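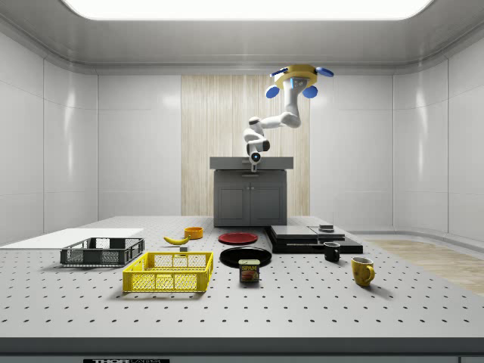 Gray cabinet, pale wood-grain panel behind.

Welcome back, everyone! This week we turn to household budgets, and I do hope you've brought your Ibarra worksheet.

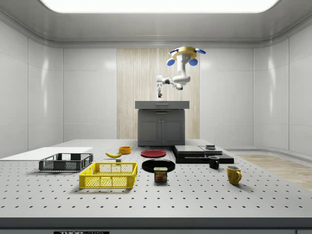
Orestis Chatzigeorgiou, Course Instructor

Suppose a Trulville family sets aside $800 for repairs — spread over six months, please, and show your steps.
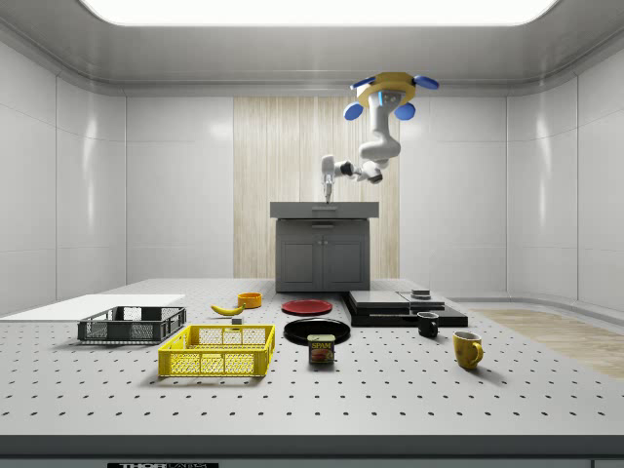

Reading time: 6 min

Keep fixed costs in their own column.

Related notes
Saving for Rent
Reading a Pay Stub

Contact | Back to top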